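Pirnard bringt Handgreifer-Set Cluvoto auf den Markt

Jultholm, 22.06.2024 – Wer Robotern das Zupacken beibringen will, muss bislang erst einen Roboter kaufen. Pirnard hält das für die falsche Reihenfolge und liefert ab sofort Cluvoto: Handgreifer, die ein Mensch führt, samt Markerwürfel und Software Kotian. Ein Akku hält bis zu 4 Stunden. »Länger hält der Mensch auch nicht durch«, sagt Geschäftsführer Sándor Hajdu, der im Februar selbst Socken gefaltet hat. Das Ergebnis wurde nicht veröffentlicht.

Mietsets gibt es für 265 Euro pro Woche, Markerwürfel einzeln für 30 Euro. Die erste Serie umfasst 200 Stück.

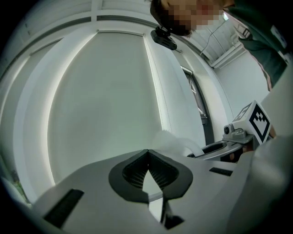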